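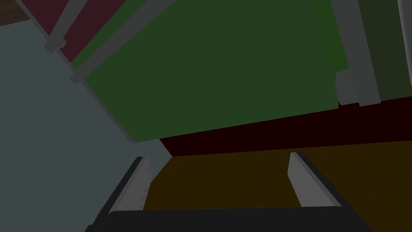

Brultutside Library Opens Home Repair Course to All Residents

Free evening classes in Ukbridge will cover leaking taps, sticking doors, worn floors and basic sewing

UKBRIDGE - The Brultutside Library will begin a free home repair course in February, open to any adult who lives in the Ukbridge area. The course is run with Fetar, a local hardware and building supply store, and will be held in the library's ground floor meeting room. Classes start at 6:30 p.m. and finish at 8:30 p.m.

There are 60 places. Residents do not need a library card to sign up, and no experience is required.

The course grew out of questions asked at the library's front desk. Repair manuals are among the most borrowed items in the adult nonfiction section, and staff noticed that many of them came back with a request for something more practical.

"People would return a book on plumbing and tell us they had read the chapter twice and were still afraid to turn the valve," said Toshiko Takeda, head of adult programs at the library. "We have good books on this subject and we are going to keep buying them. But some things are easier to learn when a person is standing next to you and you can try it with your own hands."

Each class deals with one kind of job. The first covers shutting off water to a sink or toilet, replacing a washer and clearing a slow drain. Later classes take up doors and hinges, patching small holes in plaster, caring for wood and tile floors, and mending clothes and curtains. A class on reading a rental agreement has been added at the request of tenants, who often want to know which repairs are theirs to make and which belong to the landlord.

Electrical wiring is not part of the course. Students will learn how to find a breaker panel, label it and reset a tripped breaker, and when to call a licensed electrician.

Hüsnü Kahraman, who manages the Fetar store on Ikeda Street, will teach the plumbing and door classes. He has worked in the building trade for most of his adult life and said the questions he gets at the counter tend to be the same ones year after year.

"Somebody comes in with a broken part in a sandwich bag and asks if we have another one," Kahraman said. "Usually we do. Then they ask how it goes back in, and there are four people in line behind them. I would like to have time to answer that properly."

The mending class will be taught by Mayu Higuchi, a tailor who has offered sewing workshops at the library in past years. Students are asked to bring one item that needs work - a shirt with a missing button, pants with a torn hem or something similar. Sewing machines will be available, but most of the class will be done by hand.

Fetar is lending the tools used in class and has given the library $3,000 toward the cost of supplies. Part of that money will go toward a small tool lending collection, which will open once the course has started. Library cardholders will be able to borrow items such as a pipe wrench, a stud finder, a cordless drill and a hand sander for up to 2 weeks at a time. Late returns will be handled the same way as late books.

"A lot of people in Brultutside live in apartments and do not have room for a drill they use once a year," said library director Tatsuya Maruyama. "Lending things out is what a library already knows how to do. This is a fairly small step for us."

Maruyama said the library will look at attendance after the last class before deciding whether to offer the course again in the fall. A daytime version is also being considered for residents who work evenings or who prefer not to travel after dark.

Adults age 55 and over may register one week before general registration opens. Seats left after that will be filled in the order that forms are received, and a waiting list will be kept for each class. Residents may sign up for the whole course or for single classes. Anyone who needs an interpreter, large print handouts or a seat close to the front should note this on the form.

Registration forms can be picked up at the front desk or requested by phone. Students should wear closed shoes and clothes that can get dirty. Safety glasses and gloves will be provided. The meeting room is wheelchair accessible from the parking lot entrance, and parking is free after 6 p.m.

About the Brultutside Library

The Brultutside Library serves residents of Ukbridge and nearby communities with books, periodicals, public computers, meeting space and free programs for children and adults.

Media contact

Miyuki Sakai
Communications, Brultutside Library
Interviews with instructors can be arranged on request.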